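Home | Lists | Archive | Search | By thread | By date | Help

cell-practice list archive
Re: Draft 8 of the handling rules, section on small connectors
Posted 2018-06-05 by the list editor, Renadell

A few of you asked for the connector section to go back out with the changes folded in, so I've done that below. First, the message that started this round, from the Prarum group:

> We read draft 8 and can work with most of it. Our trouble is with
> the grip rule. It says "hold the connector by its body" and leaves
> it there. On a network plug the body is the clear part, and that is
> also where the latch is. If you squeeze the latch flat, the plug
> goes in and comes straight back out.
>
> We would also like the rule on two-arm handovers to say which arm
> lets go first. Our operators do it both ways and the logs are hard
> to compare.
>
> Last, is the pull test meant for every insertion or only for the
> first of a shift? We do 87 in a normal run and a test on each one
> adds up.

Taking these in order.

Grip. I agree the wording is too loose. The new text says the pads must bear on the two flat sides of the connector, never on the latch face, and that the grip point must be written down for each connector type before the first run. "By the body" is gone. If the connector has a boot, the boot may be used as a second grip point, but only for holding it steady or turning it. Pushing from a soft boot lets the head tilt, and then you are scraping contacts.
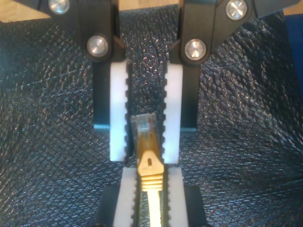 Handovers need more words than they had. The draft treated them as two grips, one after the other, and left out the moment in between when both are closed. With the plug held upright between the upper pads and its yellow boot clamped in the lower ones, any sideways motion goes straight into the connector. The rule now says that both sides must be stopped before the second grip closes, that both stay stopped until the receiving side has confirmed its grip, and that the giving side opens first and fully before anything moves. That answers the question of who lets go. Kosivlow asked whether a fixed clamp counts as a "side" for this purpose. It does. I've added a line to the definitions.

Also under handovers, pad condition. Toothed pads are allowed. The teeth have to be checked at the start of each shift for bits of jacket material, and pads on the same gripper are changed as a pair. Sivakumar wanted a fixed life for them. Our own count came to 2,931 closures before we saw slip on one pair, but that is one pair with one kind of cable, and I don't want it in a rule. The text says "set a limit and record it" and leaves the number to the site.

Cable routing is the part I expect the most replies on. Draft 8 said the free cable "should be kept clear of the arms." People read that as advice, and it was meant as a requirement, so "should" is now "must." It covers two things:

- The cable being handled. Plan where the free end goes before the plug is picked up. It may pass under an arm if the arm will not come down on it at any point in the motion.

- The arm's own cables. Clip or tie them along the arm, and leave enough slack for the full turn of the wrist. Run the wrist to both ends of its travel by hand and look at the slack each time something has been re-tied.

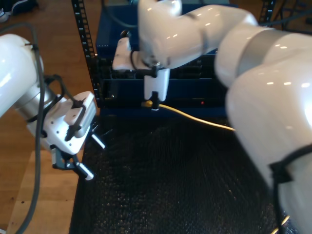
There is a third case which we argued over here and left out, where the cable is already plugged in at its other end. A snag then pulls on somebody's equipment as well as on the gripper. I think it wants its own rule – and probably a force limit – but I have no numbers I trust. If you have some, send them to the list.

Pull test. The first insertion of a shift, the first after any pad change, and after that at an interval the site chooses and writes down. Not every insertion. In our last set we tested all 249 and learned very little from most of them. Please do keep the test on the first one after a pad change, though, even when you are short of time.

One small item. Several sites practice on live equipment. The rules don't forbid it, but the person who looks after the equipment has to agree beforehand, and the ports to be used must be marked in the run sheet. A status light on the front panel doesn't count as proof that a plug is seated.

Draft 9 goes out in August. Comments on the wording are most useful if you quote the line and write the replacement under it.

Related messages
Draft 8: full text
Re: Draft 8, definitions of "side" and "fixture"
Pad wear, what are people recording?
Re: Re: Pad wear, what are people recording?
Run sheet template, second try
Kosivlow notes on fixed clamps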